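The lantern festival in Stonach runs for 3 nights every January, and the woman who organizes it would like people to stop calling it a light show.

"A light show is something you stand and look at," she said. "Here you carry something. If you come without a lantern, somebody will hand you one before you reach the bridge."

We met on a Monday morning in the back of the Dissanayake bakery, where the festival keeps a desk and most of its paperwork. She has run the event for ten years. Before that she walked in it as a child, when it was one evening and the route stopped at the church.

The procession now starts at the old ferry landing at 6 p.m. and goes up through the market to Skollen Field. It used to go the other way. The change was made after a winter when the hill iced over and people came down it sitting.

"Going up is slower, but you can see the whole line behind you when you turn around," she said. "Most people stop at the top of the market and do that. We had to widen the route there."

Lanterns are made from willow and tissue paper. Workshops begin in November at the school and cost two dollars, which covers the paper and the glue. The willow is cut locally and soaked for several days before anyone bends it.
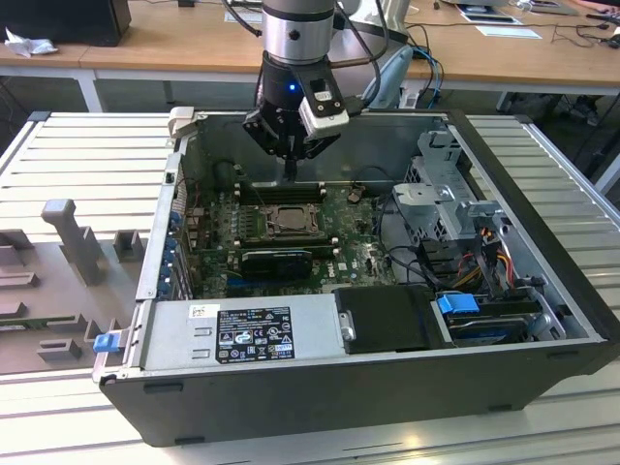

She is careful about how much the festival grows. Last year there were 20 food stalls, and she thinks that was too many for the field. This year there will be fewer, all of them from the town or the villages close to it.

"We had people driving four hours to sell fries," she said. "They were nice people. But the line for fries went across the path, and the procession had to go around it."

Music is another matter, and she wants more of it. The second night will have a brass band from Bisau, the next town along the river, which has its own winter festival and has not always been friendly about the overlap in dates. The two towns now talk in September and agree on a calendar. In return, a group from Stonach will take its largest lantern — a heron, carried by six people — to Bisau in February.

I asked what happens if it rains. Light rain is fine, she said, and the tissue gets a coat of thinned glue that holds up for an evening. Wind is the real trouble. The big lanterns stay indoors if it picks up, and the decision is made at 3 p.m. and posted on the bakery door.

"People still come and look at the door," she said. "We put it online too, but they like to come and look."

The workshops are open to visitors, and children under 10 need an adult with them. Sign-up sheets are at the bakery counter until the end of October.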